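Fairclough Community Kitchen to open its doors for a new season of Saturday-style family lunches

For immediate release
August 23, 2022

Fairclough Community Kitchen is very pleased indeed to announce that its family lunch club, which so many households in the area have come to think of as their own, will be back this autumn with a bigger kitchen, a longer menu and a good deal more room to sit down. Bookings open today, and everyone is welcome, whether you have been coming since the very first pot of soup or have only ever walked past and wondered what smelled so nice.

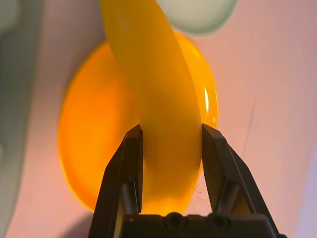
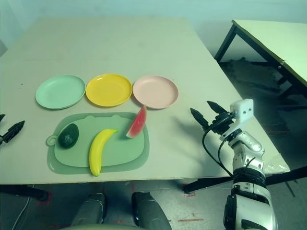

The lunch club began in June of last year as a modest sort of affair, with one long table, a borrowed hob and a handful of parents who wanted somewhere to cook with their children during the holidays. Word got about, as it does, and by the end of the first season 166 families had joined in at one time or another. Some came every time. Others dropped in once, had a lovely afternoon and took a recipe home with them, and we were every bit as glad to have them.

What we heard again and again was that people wanted to do more of the cooking themselves. They enjoyed being fed (who doesn't?) but they enjoyed the chopping and stirring even more, and the children in particular were very keen to have a proper job to do. So the new season has been planned with that in mind. Each session will start with an hour of cooking together, then a sit-down lunch, then a bit of time at the end for tea, washing up and a good natter.

There will be 21 sessions in all, running through the autumn and winter and into the early spring, with a short break over Christmas. Each one is built around a single ordinary ingredient, the sort of thing you might have in the cupboard or the fruit bowl already. We begin with potatoes and carry on through oats, eggs, apples, lentils, bananas and cabbage, and there is a whole afternoon given over to stale bread, which our cooks are looking forward to more than you might think. The full list will be pinned up at the door and sent out to anyone who has booked.

Reece Birkett, who runs the kitchen, said: "I have wanted to do it this way for a long time. When I was small my nan used to stand me on a chair and let me mash things, and I can't tell you how important that made me feel. I'd love every child who comes through the door to go home having made some part of the lunch, even if it's only the mashing. And I'd love the grown-ups to sit down for once while it's still warm! We had such a happy time last year, and I've missed everybody over the summer, so please do come and say hello, even if you can't stay for the whole thing."

The larger kitchen has been made possible by the kindness of two local firms. Nevum, the joiners, have fitted new shelves and lowered a stretch of worktop so that younger cooks and people who prefer to work sitting down can reach it comfortably. Govix, who many readers will know from their shop on the high street, have given us two new ovens and have promised to come and show us how the timers work, as the instruction booklet has so far defeated all of us. We are more grateful to both of them than we can easily say.

We are also delighted to be working with Teditz, the small publisher, on a recipe booklet gathered from the families who came last year. It has been a real pleasure to put together. There are dumplings and pancakes, a very good bean stew, a banana loaf that arrived in three quite different versions from three quite different grandmothers (we have printed them all, to keep the peace), and a rice pudding that takes most of an afternoon and is worth every minute. The booklet will be given free to each family at their first session, and there will be spare copies to buy at the door, with all the money going towards ingredients.

As before, there is no fixed charge for lunch. We ask people to put what they can afford into the tin, and if that is nothing at all in a particular week then please come anyway and don't give it another thought. Every session will have a main dish without meat, and our cooks are used to working around allergies, but we do need to know about them when you book so that we can plan the shopping properly. Aprons are provided in all sizes. Please tie back long hair and leave your best jumper at home, especially on the beetroot day.

Children under eleven need to have a grown-up with them throughout. Older children may come on their own once a parent or carer has filled in the form, which is only a single page and can be done at the door. There is level access from the car park, a quiet room at the back for anyone who finds the noise a bit much, and somewhere to leave pushchairs in the dry.

We would be very glad of a few more helping hands too. You don't need to be a wonderful cook. Some of the most useful people we had last season never went near the stove, but laid the tables, read stories to the little ones or gave lifts to older neighbours who would not otherwise have been able to come. If you have a free afternoon now and then, do have a word with Reece, who will put the kettle on and tell you all about it, probably at some length.

Donations of dry goods are welcome at any time in the box inside the front door. At the moment we are particularly short of plain flour, tinned tomatoes, porridge oats and vegetable oil. Gardeners with too many courgettes are also warmly invited to get in touch - we have a soup in mind.

How to book

Places can be booked in person at Fairclough Community Kitchen during opening hours, or by leaving your name and the number in your party with whoever answers the telephone. You may book for a single session or for as many as you like. If your plans change, please let us know so that another family can have your seats.

Notes for editors

Fairclough Community Kitchen is a neighbourhood cooking and dining project. Reporters are welcome at any of the sessions by arrangement, and will be given an apron and lunch. For interviews, please contact Reece Birkett at the kitchen.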